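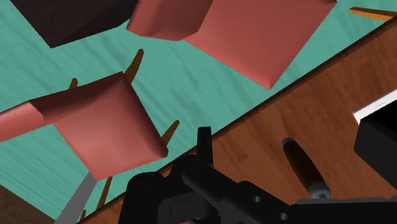

Re: Gripper purchase, what to put in the August order

Dundus Workshop list wrote on 2/3/19:
> We have the quote for the Nevholm gripper and I would like to
> send the order in one go. Can those of you who use the arm say
> what else you want on it? The budget line is 3,000 and it has
> to cover spares as well. I also need to know if the simulator
> licence can wait until next year.

Replying to the whole list as I think others will have the same questions.

The licence should not wait. We do all the first tries at picking up hand tools in simulation, with the table and chairs set out in the model, and only move to the real arm when the grasp looks sensible. If we lose that, every bad grasp is tried on the hardware and the spares bill goes up. The Lopes licence is 20 a month on the plan we have now. Please keep it on that plan. The larger one gives us nothing we would use.

On the gripper itself, I would order one and not two. The second was meant for the other bench, but that bench has no arm yet and the warranty starts on delivery. Put it down for August, when we should know if the arm is coming.

Spares: finger sets are 90 each from Sunar. I would like two sets. The fingers are what wears out, and the last time we ran short the lead time was 20 working days. The mounting plate can be left off, but please check the hole pattern on the quote against our wrist flange before anything is signed. The drawing I was sent did not give the spacing.

Things I do not need: the carry case, the extra cable, the training day.

One question back. Does the 3,000 include delivery? Last year it did not and we had to take the difference out of consumables. If it is the same this time I would drop to one finger set and order the other separately.

I can send the part codes tonight if that is useful.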